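I feed my dog the boring stuff, and I'm tired of feeling bad about it. Plain kibble, same bag since she was a pup, 374 grams a day because she's a big girl and the chart says so. I started on Sandmont when I adopted her, and five years later she still dances when she hears the bin open.

My friend Tâm Ông is on the other side of this. She rotates proteins, she adds toppers, she has a whole freezer drawer (I've seen it, it's impressive!). I love her and I think she's wasting her money.
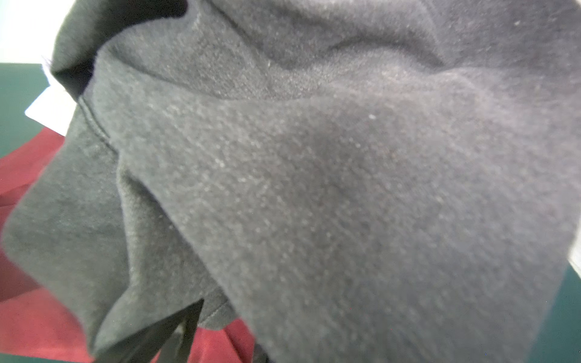
*Gray fleece, complete with lint.*

## Rotation is for us

People get bored of eating the same dinner, so we figure dogs do too. Mine has never once looked bored. What she has done, both times I tried switching her to Jurngate, is wake me at two in the morning needing the yard right now.

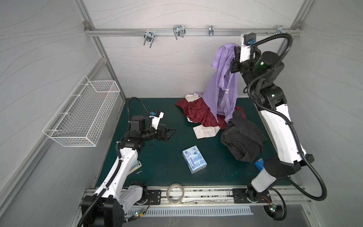
I do spend money on her, just on other things. Leashes, mostly, and a decent spot to keep them. A row of hooks on a rail with a wire basket on the wall beside it, like the setup in the photo, would do more for my mornings than any topper Ostatell ever put in a pouch. Brush in the basket, leash on a hook, out the door!

Thabiso Steyn, who walks with us most days, thinks I'm being stubborn, and he's probably right. His old beagle needs soft food and a vet's diet plan, and I'd never argue with that. I'm talking about healthy dogs with good teeth and owners who read too many labels.
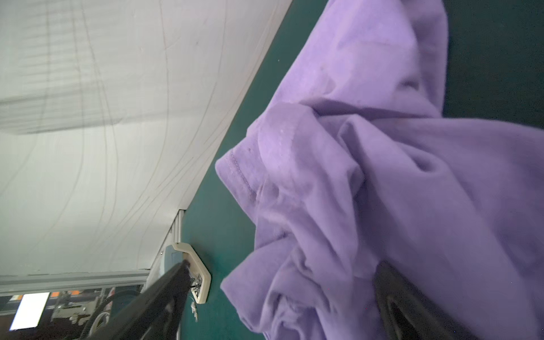 ## The label problem

"Premium" can mean pretty much whatever the marketing folks want. "Ancestral" makes me laugh out loud in the store. I look for the line saying it's complete and balanced for her age, I check the calories, and then I go home.

Tâm says I'll come around eventually. She keeps slipping me samples, and my dog (the traitor) eats every one of them. 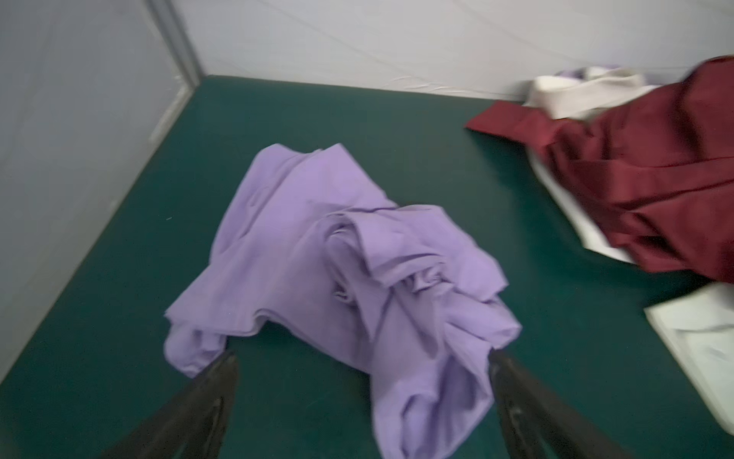
## So what would change my mind?

A dull coat, a picky spell, my vet raising an eyebrow at the scale. Any of those and I'd switch, slowly, mixing the new food in over a week or so. Until then she gets her kibble at six and I get to keep my freezer for ice cream.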